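Duplicate item codes after merging two company files??

kettlepond
Merged our Cutham books into the main Pluvov company over lunch. Now the item list has 172 codes that show up twice, once with stock and once at zero. Cant delete the zero ones, says "item in use". Anyone know a way to do this in bulk?

Zürcher_fan
Did you tick match on code or match on name during the import? Default is name. Gets everyone.

kettlepond
Default, so name I guess. Ugh.

r_odell
Don't delete anything. Set the zero ones to inactive, they drop out of the invoice picker and your history stays put. Settings, Items, filter On hand = 0, select all, Inactive. Two minutes.

Zürcher_fan
Disagree. Inactive items still come through in the tax export and your accountant will hate you. Merge them properly. There's a Merge button if you open the item as admin, it's under the three dots.

r_odell
One at a time though. 172 times. No thanks.

Zürcher_fan
You can do it by CSV. Two columns, old code and keep code. Max 583 rows per file for whatever reason. I did ours in May, fine.

kettlepond
Is that undoable if I get it wrong?

Zürcher_fan
No. Back up first.

Ambros Riedl
Version 8 or 6? The CSV merge isn't in 6, you only get the button. Also check your units before you merge, if one is "each" and the other "box" it keeps the unit from the old code and your stock value goes wierd. Had to redo a whole quarter over that.

kettlepond
8. Units are a mess, yes. Half the clothing is in each and half in packs.
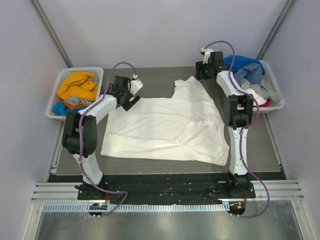 Ambros Riedl
Clothing is where I'd start then, fix the units on both codes, save, then run the merge on that group only. Make a test pair first. Say one white garment like the one spread out on the table, code it once as each and once as pack, give both a quantity, merge and look at the valuation report. If the number's right do the rest.

r_odell
Still say inactive is safer. Tax export has a filter for it now btw, bottom of the page.

Zürcher_fan
Only if you're on the Gedo add-on. Plain version doesnt have it.

r_odell
Huh. OK didn't know that was the add-on.

kettlepond
No Gedo here. Backup running, will try the test pair and post back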